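Acheter un robot, c'est d'abord acheter des bacs

11 février 2024

Dans la plupart des demandes d'investissement que je relis, le bras occupe la première ligne et presque toute la discussion. On compare les charges utiles, les portées, les délais de livraison. Le reste tient dans une ligne intitulée « divers et accessoires », que le service achats rabote avant signature. Je pense que cette ligne devrait être établie la première, et que le choix du bras devrait attendre qu'elle soit remplie.

Je prends le cas que je connais le mieux, le tri et la préparation de petits ensembles électroniques : cartes, faisceaux de fils, connecteurs. Chez Skeditz, où j'ai suivi le projet Illard depuis la première réunion, le budget initial prévoyait deux bras, leurs pinces et l'installation. Rien pour les bacs, rien pour les plateaux, rien pour les doigts de rechange. Le responsable estimait que l'atelier avait déjà tout cela. L'atelier avait en effet des bacs, de trois hauteurs différentes, dont aucune ne convenait. Un opérateur plonge la main dans un bac profond sans y penser. Une pince qui descend le long d'une paroi a besoin de place pour son poignet, et cette place se paie en surface de table, en rebords plus bas ou en temps de réglage.

Les fils posent une difficulté du même ordre. Une carte se saisit par le bord, toujours à peu près de la même façon. Un faisceau se présente chaque fois autrement, avec une boucle d'un côté et un connecteur de l'autre. Des doigts étroits y réussissent mieux que des doigts larges, mais ils s'usent et se tordent plus vite. Il faut donc en commander d'avance. Nous avons perdu 11 jours en septembre pour une pièce à 900 euros que personne n'avait inscrite au budget. Pendant ce temps, les deux bras étaient amortis comme s'ils travaillaient.

Ma deuxième réserve porte sur l'éclairage. Les plafonniers d'un atelier sont posés pour des gens debout. Un fond de bac brillant les renvoie droit dans l'objectif, et l'intégrateur propose alors une caméra plus chère. Un bac mat coûte moins. Il vaut mieux le savoir avant de signer le devis de la caméra, et pour cela il suffit d'emprunter quelques bacs et de passer une matinée à essayer.

On m'oppose souvent que ces détails se règlent à la mise en service. C'est vrai, ils se règlent, mais sur le budget d'exploitation, par petites commandes que l'on ne rapproche jamais du projet. Le calcul de rentabilité présenté à la direction reste intact et faux. À Brirkstead, j'ai relevé 13 commandes de ce genre après la réception d'un seul poste. Aucune n'était déraisonnable. Elles auraient toutes pu figurer au dossier.

Je propose une règle simple pour les prochains dossiers. Le demandeur dresse le plan de la table à l'échelle, bacs, plateau et câbles compris, et chiffre ce plan. Il demande ensuite quel bras peut y travailler. Si le total dépasse l'enveloppe, on réduit le nombre de bras avant de réduire la table. Un poste à un bras bien équipé rend plus de services qu'un poste à deux bras où l'on attend des doigts. 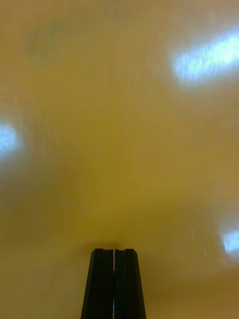
Doigts de pince vus de près, puis la table avec ses bacs jaune orangé et son plateau en inox.

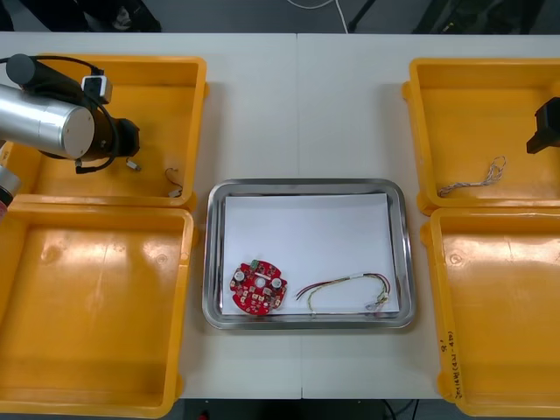 Noboru Ueda, à qui j'avais envoyé ce texte avant publication, n'est pas d'accord avec la dernière partie. Selon lui, dessiner la table avant de choisir le bras suppose que l'on connaisse déjà les pièces des prochaines années, ce qui arrive rarement. Il préfère acheter un bras un peu trop grand et réserver une somme fixe, non affectée, que l'équipe dépense librement pendant les six premiers mois. Il ajoute que les achats accepteraient plus facilement cette somme qu'une liste de bacs, et qu'il a cessé de détailler les siens.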